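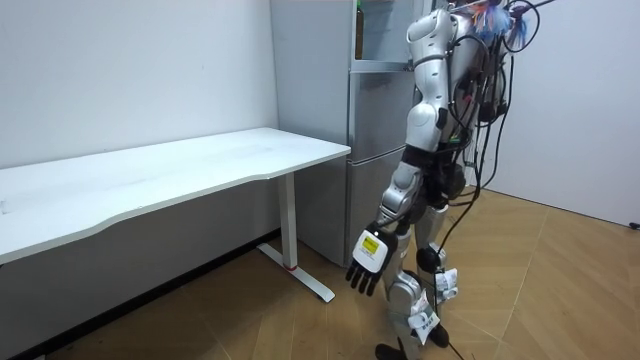 The long white desk in the small room, with the fridge on the other side.

Small Room Questions, Answered (Sort Of)

I get a lot of messages about how I fit a desk and a fridge into one little room, so I've pulled the usual ones together. I'm no designer, I just live with the results!

Is that a bought desk or did you make it?
Bought. It's the Bokmont, the longest one they had in white, and I carried it up the stairs in two trips (top first, legs second, then a long sit down with a cuppa). I did look at the Triten as well, but the colour was more of a cream and it would have driven me mad.

Doesn't a white desk show every mark?
Yes, it does. Coffee rings, pen, that grey smudge you get where your wrists sit. I wipe it down with a damp cloth and a drop of dish soap most evenings and it comes up fine. For ink I use a bit of rubbing alcohol on a cotton pad - try a hidden corner first.

Why have a fridge in there at all?
The kitchen in this building is down a flight of stairs and along a hall, and I got tired of the trek for milk. The silver finish was my second choice but it's grown on me. Fingerprints wipe off with a dry microfibre cloth if you go with the grain.

How much gap should I leave around the fridge?
Check the booklet that came with yours, they're all different. Mine wanted 100 mm at the back, which felt like a huge amount of floor to give up in a room this size, but I did it and the thing has hummed along quite happily.

Is the floor original?
The building went up in 1919 and I like to think the wood did too, though I can't prove it. I sweep it, I mop it with a nearly dry mop, and I've put felt pads under the desk legs. Replace the pads when they go flat and gritty or they'll scratch worse than having none.

What did the desk cost?
I paid $223 in the September sale, delivery extra. I have no idea what it's going for now, sorry.

Can I put a desk like that against the wall?
Of course you can! I'd leave a finger's width behind it for cords, and do your plugging in before you push it back. I learned that one flat on my stomach with a torch in my teeth.

Any storage you'd recommend?
I've been happy with Sheehan drawer units, the low ones on castors. The Zesari boxes are cheaper and a lovely colour, but the lids on mine went out of shape over one summer. If you've found a better one, drop me a line and I'll add it here.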